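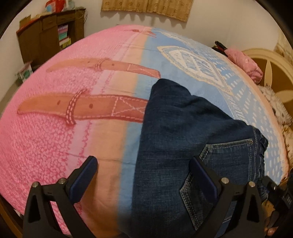
Posted in: Home Robots > Kits and Hand Tools
16 August 2025, by foldingmum

Has anyone here bought the Tella hand-held gripper kit from Zirkau? I've been going back and forth since July, because 895 is a lot of money for me, but I would dearly love to teach my little arm to fold laundry — jeans especially, my household lives in them!

rizvi_fan
Welcome! I have one and I'm very fond of it. The soft pads hold denim nicely, and I got through 12 folds my first evening without feeling silly (well, maybe a little silly).

slowgears
I'm glad it suits you, but I'd disagree about denim. Mine slips on thick waistbands, and my wrist gets sore. The Irklow is 700 and feels lighter to me.

rizvi_fan
Fair enough, though I tried a friend's Irklow and the trigger was so stiff I gave up on the second pair. Maybe it's a hand size thing?

slowgears
Could be, I do have big paws.

foldingmum
Thank you both, so kind! Mine are small, so I'm leaning Tella. Does 909 with the spare pads sound fair?

rizvi_fan
Yes, get the pads — I wore out my first set sooner than I'd hoped.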